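Orholm Workshop, spring electrical and fire walk-round
Done 1st April, comments typed up the same evening with a cup of tea

Right, I did the whole building this time, both floors plus the lean-to, and I'm writing the comments out long because the form only gives you a box the size of a postage stamp. OK means OK. FIX means somebody needs to do something before the next one.

1. Main panel, door clear and labeled: OK
Door opens all the way now that the Nutex pallets have moved (thank you!!). Labels are all there but breaker 11 still says "kiln" and we haven't had a kiln for years. I wrote the new label in pencil. It needs a proper one.

2. Exit doors, front and side: FIX
Front is perfect. Side door sticks at the bottom in damp weather and I had to give it my shoulder. I know it's an old door and I love it too, but a kid couldn't open that. Plane the bottom edge or rehang it.

3. Exit signs and emergency lights: OK
Held the test button on every one. The one over the stairs is dimmer than I'd like, so let's look at it again next time.

4. Extinguishers: FIX
Gauges all in the green, pins in, tags signed in January. The trouble is the one by the sink, which has wandered off its hook again and was holding the bathroom door open. Please stop doing this. I put it back.

5. Extension cords: FIX
Oh boy. I found a power strip plugged into another power strip behind the bookcase upstairs, with a space heater on the end of it. I unplugged the heater and left a note (a polite one, I thought). Heaters go straight into the wall, every time, even if it's only for ten minutes while your hands warm up. The orange cord in the lean-to has a nick in the jacket near the plug. I cut the end off so it can't be used and put it in the scrap bin.

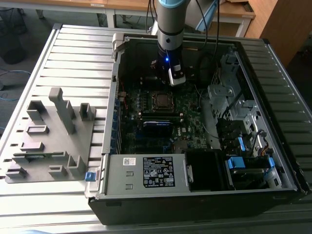 6. Outlets and cover plates: FIX
Two cracked plates on the north wall, both low down where chairs get pushed back into them. Cheap to replace and I'll bring some from home if I remember. The outlets near the sink tripped and reset the way they should.

7. Stairs and handrail: OK
Rail is solid, I really leaned on it. The tread tape is starting to curl on the second step. I pressed it down with my boot but that won't last.

8. Storage and clearances: OK, just
Boxes are creeping toward the water heater again. They're outside the tape line, so it passes, but only if you squint. The big Sithole crate is fine where it is. Paint and thinner are in the metal cabinet with the door latched, and I was so pleased I took a minute to admire it.

9. Smoke alarms: OK
All loud. Sorry to the dog next door.

10. First aid box: FIX
Out of burn gel and nearly out of the large bandages. There are four pairs of tweezers in there, if anyone is missing some.

11. Paperwork: FIX
The Meltstead inspection certificate on the wall is the old one. The new one is number 1433 and it's in the blue folder, so it only needs swapping into the frame. The quote for the side door and the stair light came to 475 all in, which seems fair to me, and the cover plates and first aid stuff would be extra.

Next walk-round I'd like to start with the lean-to, because I always get there last and my flashlight's dying by then.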